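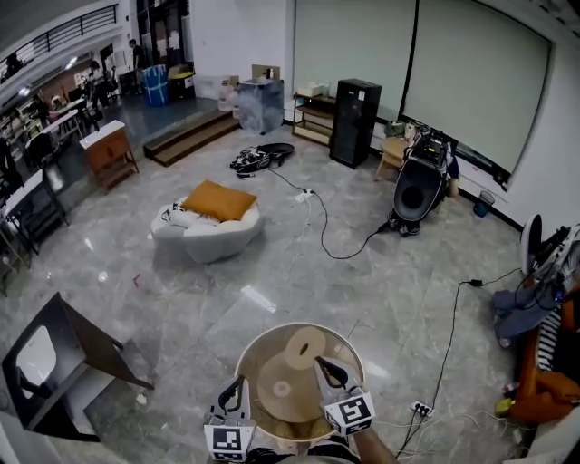
2020年12月4日,星期五

心率带比对,续上次的记录。

先把结论的口径写在前面,免得以后翻到这一页又有人当成定论引用:到目前为止,我不认为我们证明了Tasden胸带比Drusen腕带"更适合团课"。我们只证明了两者在同一堂课里读数不一样。谁更接近真实值,手头没有心电图,没法说。Rothe那边的宣传页写得很满,我看了两遍,没找到他们的参照设备是什么,也没写受试者做的是什么动作。骑车和做波比跳完全是两回事。

课的结构没有变:热身,腿部力量,敏捷梯,壶铃,最后一段间歇冲刺。参加的共20人,其中能用的完整数据11份。剩下的,有的胸带中途滑下去了,有的腕带没点开始,还有两位把同一条胸带的编号填在了各自的表上,这两份我全部作废,没有去猜是谁的。

热身阶段两种设备几乎重合,这一段没什么可讲。到敏捷梯就开始分家。腕带在脚步频率上来以后会慢慢"粘"到步频上,曲线平得可疑,人明明已经停下来喘气了,读数还挂在原处不动。Heike Oltmanns认为这是佩戴太松,我不完全同意。她自己那份是我看着扣紧的,照样粘上去了。当然一个人的数据也说明不了什么,我只是说"太松"解释不了全部。

壶铃那段更乱。握力一上来,前臂肌肉鼓起,腕带要么掉信号,要么突然跳低。有一份从高强度区间直接掉到静息水平,过了一阵又弹回来,软件居然把中间那截平滑处理了,报告上看着是一次漂亮的"恢复"。如果教练拿这张图去夸学员恢复能力好,就是在夸一个传感器故障。

平滑处理这件事我想单独记一笔。Drusen的应用导出的是处理过的数据,原始间期拿不到,设置里翻遍了也没有开关。我写信问过,回信说算法"已针对高强度训练优化",没有下文。优化成什么样,对着谁优化的,都没讲。以后凡是用这个应用导出的图,标题里请注明"已平滑"。

胸带也别捧太高。开头那几分钟皮肤还干,电极接触差,有三份出现了明显的尖刺,其中一份最高点落在一个正常人热身时不可能出现的数上。把电极沾湿再戴,情况好很多,但"好很多"是我看曲线的印象,没有做对照。下次要分两组,一组沾水,一组干戴,别再大家一起沾了之后说沾水有效。

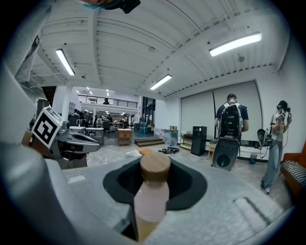

再说主观疲劳评分。Edeltraud Wunderlich坚持每一段结束都让学员打分,我原先嫌麻烦,觉得大家会随口报数。看完之后我的态度松动了一点,只有一点。间歇冲刺那段,评分和胸带的走势大体对得上,比腕带对得齐。可是评分是当着全班喊出来的,第一个人喊了什么,后面的人就在那个数附近打转,这种一致性我不敢要。下次改成写在卡片上,写完扣过去,不许看旁边的。

还有个老问题:最大心率。两个应用默认都用年龄公式去估,然后据此划分训练区间,颜色一亮,大家就很信。可公式给的是人群平均,落到单个人身上偏差可以很大。班里有一位学员,公式说她全程在红区,她一边跳一边跟旁边的人聊天,句子完整,气也不断。我宁可信她的嘴。反过来也有一位,屏幕上一直是舒服的绿色,人已经撑着膝盖说不出话。把他的红绿颜色关掉之后,他自己降了一档重量,后半堂动作明显干净了。

Fisuvstead训练包里附的那套"燃脂区间"图表,我建议直接不用。它给每个区间配了热量数字,精确到个位,有一份写的是97千卡。设备之间连心率都对不齐,再从心率推热量,还推到个位,这个精度是哪里来的?学员问起来,我的回答是:别看这一栏。Heike觉得这样太生硬,会打击积极性,说很多人就是冲着这个数来的。她说的也许没错,但我不想为了让人高兴去念一个我不信的数。这件事我们没谈拢,先记着。

几处要改的地方:

手机时间要先统一。这回有两台手机的时钟差得不少,对齐曲线时我是靠热身结束那个拐点硬对的,误差多大我说不清。下次开课前全体同时做一次拍手跳,留个记号。

腕带一律戴在非惯用手,腕骨上方,离开骨头一指宽。表上要写左右手,这回漏了。

休息段不要让大家坐下,有人坐有人站,恢复曲线没法放在一起比。

敏捷梯那段加一次手动测脉搏,颈动脉,数15秒。土办法,误差也大,但它至少不会跟着步频走。

胸带编号由发的人填,不要让学员自己填。

最后是Edeltraud问的那句:能不能先给教练们一个说法,下周就用起来。我的意见是可以告诉他们腕带在壶铃和敏捷梯段不可靠,这一点11份里多数都看得到,不过同一个班、同一个教练、同一套动作,换个班会不会这样,我不知道。至于胸带可靠不可靠,先不要说。采购的事也先放一放,Tasden的报价单还在我抽屉里,等干湿两组的数据出来再拿出来看。

待办:向Rothe要测试方案原文,只要宣传页以外的东西;把作废数据单独存一个文件夹,不要删;评分卡找Edeltraud一起定格式。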